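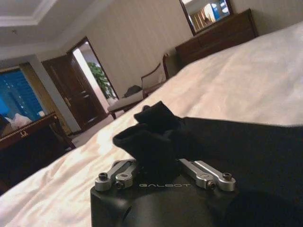 Black fabric on a white sheet.

About Trernia

Trernia is a linen and workwear laundry in Motthorpe. We wash, press, mend and deliver for guest houses, care homes, restaurants and a few private households. Suha Nassar and Caradog Gethin opened the business in a former dairy on Powell Street with two second-hand washers and one van. They still own it between them.

We now handle 540 bags in a normal week and closer to 700 in August, when the guest houses are full. Most of the work is bed linen and towels. The rest is chef's jackets, tabards, tablecloths and uniforms, including the costumes for the Hamodance summer school, which we have looked after since its second year.

How we work

Each customer has their own numbered bags, and their linen is washed separately from everyone else's. White sheets and dark items go in different loads. We use unscented detergent unless you ask for something else. Items that need mending are set aside and we ring you before doing any repair that costs more than £8.

Collections are made in the morning and clean linen comes back two working days later. We cover Motthorpe and the villages along the valley road as far as the reservoir. Customers further out can drop off at the front counter.

Who we are

Suha runs the laundry floor and does the buying. Caradog looks after the vans, the boiler and the accounts. Morfudd Gronow is in charge of mending and alterations, and trained as a tailor. Nia Vaughan answers the phone and plans the delivery rounds. Sewwandi Jayawardena joined us to set up the care home service, where every garment is labelled with the resident's name.

For prices or a trial collection, ring the office or call in at the counter.

Recent news
New drop-off hours at the front counter
Labelling clothes for care homes: what to send us
Christmas collection dates
Van driver wanted, part time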